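Stemwood Repair Evenings – progress report to the Inga Fund

February 5, 2019

Hello again! You asked for something short and readable after the first stretch of the grant, so I'm writing this the way I'd tell it to you over coffee, and the spreadsheet is going in a separate email.

The short version is that we're open, people come, and we've spent a bit less than planned on tools and a good deal more than planned on glue. Stemwood now runs two repair evenings a week in the old Ornetti shoe store, plus a Saturday morning for chairs only (more on the chairs in a minute). We'd promised you 100 repaired items by the end of January and we closed the month on 117. I was really pleased with that, especially after the week the pipes froze and we had to send everyone home.

What people bring in has surprised me. I wrote the application thinking we'd see mostly lamps and toasters, and I bought for lamps and toasters. We do get those, but 60 of the 117 were furniture of one kind or another – wobbly dining chairs, nightstands, a piano bench, a blanket chest with a split lid that took three evenings and every clamp we own. So I moved some of the money from the electrical line over to clamps, wood glue and sandpaper. You'd said on the phone that was fine as long as I wrote it down, and I'm writing it down!

Saturday chairs came out of that too. Chairs take up floor space and they have to sit in clamps overnight, which made the weekday evenings pretty cramped. Now anybody with a loose chair gets a Saturday slot, leaves it with us, and picks it up on Monday. The room is calmer and I've stopped tripping over things.

The part that hasn't gone well is the teaching. The whole idea was that people would fix their own things with one of us standing next to them, and too often they hand it over and go look at the free books. I get it, they've worked all day. But it isn't what you're paying for, so since the middle of January we've been asking everyone to do at least the first step themselves, even if that's just taking the old screws out. It's slower. A few people grumbled, and one man took his radio home again, but most of them stayed and got into it, and a couple have come back just to help.

We also tried a beginners' class on sticking drawers, which filled up the day I put the sign in the window. We covered waxing the runners, squaring up a box that has gone crooked, and regluing a front that has come off. I had 40 handouts printed and they're all gone, so I'll do another batch (with the diagram the right way up this time).
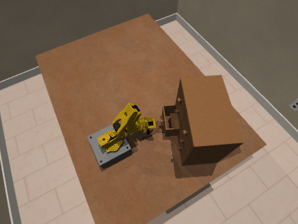
Will the repair evenings stay free once the grant runs out? That's the plan, with a donation jar by the door and a small charge for parts, and the jar already pays for our coffee, light bulbs and most of the sandpaper.

Rent is the piece I can't cover from a jar. The landlord has let us have the store at the winter rate through spring, and after that it goes up. I've talked to the Cerarov hardware store across the street about sharing their back room, which has heat and a proper sink but no window on the street. I'm torn, to be frank. Half our visitors wander in because they see the lights on and somebody sanding something.

On money, the tool budget has some left in it and I'd like to keep that for a second workbench. The glue line is used up. Insurance came in exactly where the quote said it would, and the sign painter gave us a discount for fixing her stepladder.

Still to do before the next report: find someone who knows sewing machines (we've turned away far too many), get the drawer class onto a regular schedule, and settle the question of the room. I'd also love it if one of you could stop by on a Saturday. Come early, before the chairs pile up, and bring something broken if you've got it.

The receipts are in the shared folder. Two are missing from the first week and I've put a note in there saying what they were for.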